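The Long Way Round to a Second Life

I was forty-something, newly out of work and sleeping badly when I walked into the Morkness listening café for the first time. I'd only gone in to get out of the rain. I stayed three hours, drank too much tea and told a complete stranger things I hadn't told my own sister. That was four years ago, and I've been one of the strangers on the other side of the table ever since!

If you haven't come across a listening café, the idea is lovely and very simple. You turn up, you sit down, and a trained listener gives you their full attention for as long as you want it. There's no form to fill in and no charge. Ours is in the old Powell building, up 30 stairs (there's a lift, thank goodness, though it groans), and it opens at four in the afternoon, which is when a lot of people find the day starts to drag. 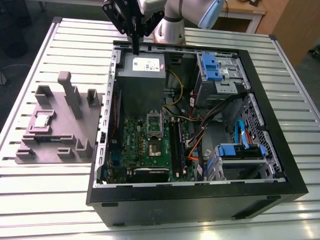 The training surprised me. I thought I was a good listener already – I'd raised two boys and managed a shoe shop – but on the first evening I interrupted my practice partner so often that she started laughing. We learned to let a silence go on. We learned to stop saying "at least", as in "at least you've got your health". I caught myself at it on the phone to my mum that same night and had to bite my tongue.

Then came my first real shift, and I was terrified. A man sat down, talked about his allotment for an hour, shook my hand and left. I was sure I'd failed him. He came back the next week and the week after, and in August he told me about his wife. I still think about those early chats about runner beans and how much he was saying in them.

Last year we welcomed 1358 visits, and I do love that number, mainly for the odd eight on the end. The Brololar fund gave us £3000 towards heating and training, and a sponsored walk out to Jimwood and back brought in another £190, along with some spectacular blisters. I wore the wrong boots. After all those years selling shoes, I have no excuse whatsoever.
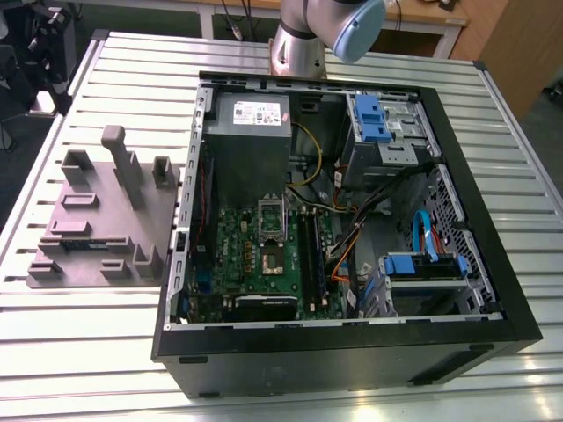 People ask if it gets heavy, and yes, some evenings it does. I walk home the long way by the canal on those nights, and we each have another listener we can ring. But there's so much laughter up there too. One regular brings a tin of ginger biscuits hard enough to chip a tooth and watches until you've finished one. Another is teaching me cribbage and cheats, I'm fairly sure.

My own life looks very different now. I work mornings at a garden centre, I sleep, and I've taken up the cornet again after a gap of thirty years, for which I apologise to my neighbours. My sister came along to the café in the spring, just to see what I'd been going on about. She starts her training next month.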